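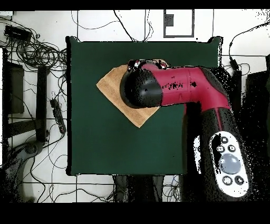

Poltonen Linen Notes – README

Care and sizing notes for household cloth. Tea towels, napkins, tray cloths, a few table runners. Started as my own spreadsheet, now other people use it so it needs a readme.

What's in it

towels.csv – 240 rows, one per cloth
makers.csv – maker names and spellings. Welura and Mindari are in, Ghorbani only half done
wash_log.csv – temperature, cycle, dried on line or in machine
notes.txt – everything that didn't fit a column

Columns that confuse people

width_cm, length_cm: measured flat, after ironing, hem included. Not the size on the label. Labels are often off.
hem: plain, rolled, mitered, none. If you can't tell leave it blank, don't guess.
color: what I call it. Tan, beige and oatmeal overlap alot, sorry. Search all three.
shrink: difference in length after 3 washes. Negative means it grew (happens with loose weaves).

Known problems

Rows from before December have no wash temperature. I wrote "warm" and that was it.
22 rows are missing fiber content, tags cut out. Marked unknown.
Linen-cotton blends are filed under linen in the Welura rows. Will split them, one day.
Nearly 80 of the Mindari cloths came secondhand so first-wash shrinkage means nothing there. Filter on source = new if you care about that.

Using it

Opens in any spreadsheet program. Commas as separators, quotes around notes. Don't let the program turn sizes like 10-12 into dates – import that column as text.

Changes

Jun 26, 2025 – fixed the hem column, removed duplicate napkins, renamed "wash" to "wash_log"
Before that – no log kept

Corrections to Mitali Selvanayagam, with the row number please. Free to copy and reuse, just keep this file with teh data.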